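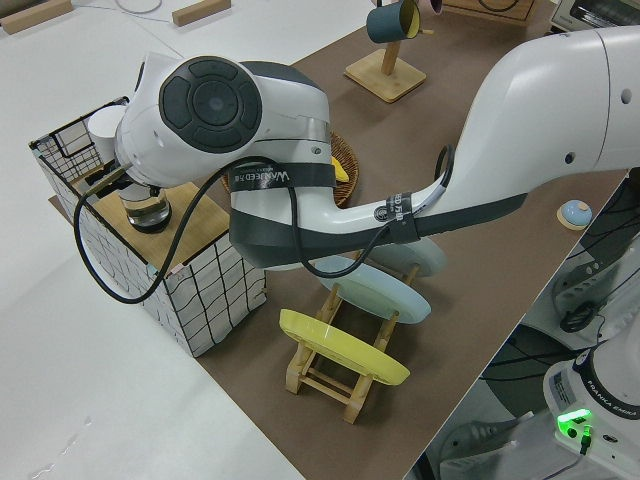
Kapitel 4
Geschirr und seine Plätze

4.1 Warum Teller stehen und Tassen hängen

Wer einen Haushalt führt, verwaltet ein Lager. Das klingt wenig gemütlich, und die meisten Menschen würden es beim Abendessen bestreiten. Trotzdem wird in jeder Küche täglich ein- und ausgelagert, oft ohne Plan und gern im Halbdunkel gegen 23 Uhr, wenn für die letzte Schüssel wieder nur der Platz auf der Pfanne bleibt.

Drei Grundformen der Ablage begegnen uns in diesem Kapitel: der Ständer, der Haken und die Stellfläche. Der Tellerständer aus Holzleisten hält flaches Geschirr schräg aufrecht. Das Wasser läuft ab, die Luft kommt an beide Seiten, und man kann den mittleren Teller herausziehen, ohne die übrigen anzuheben. Beim Stapel im Schrank liegt der gesuchte Teller erfahrungsgemäß unten.

Der Tassenbaum nutzt die Höhe. Er braucht wenig Grundfläche, verlangt aber Henkel und eine gewisse Disziplin beim Beladen: Wer alle Tassen auf eine Seite hängt, lernt nebenbei etwas über den Schwerpunkt. Gläser haben in der Regel keinen Henkel und sind daher auf die Stellfläche angewiesen. Ob sie mit der Öffnung nach oben oder nach unten stehen sollen, hat schon Wohngemeinschaften entzweit. Wir behandeln die Frage in Abschnitt 4.3 und lösen sie dort nicht.

Bleibt der Korb. In der Fachsprache gilt er als offener Behälter für Wechselbestand, im Alltag als Ort für Obst, Gummibänder und den Schlüssel, den man seit August sucht.

Merksatz: Ein Gegenstand hat einen Platz, wenn auch die zweite Person im Haushalt ihn dort sucht.

Aufgabe zur Vorbereitung

Die Musterküche Engebretsen hat eine freie Arbeitsfläche von 300 cm Länge. Skizzieren Sie, wo Ständer, Tassenbaum und Korb stehen sollen, und lassen Sie genug Platz zum Schneiden von Brot. Vergleichen Sie Ihre Skizze anschließend mit der eigenen Küche. Aufräumen vor dem Vergleich gilt als Täuschungsversuch.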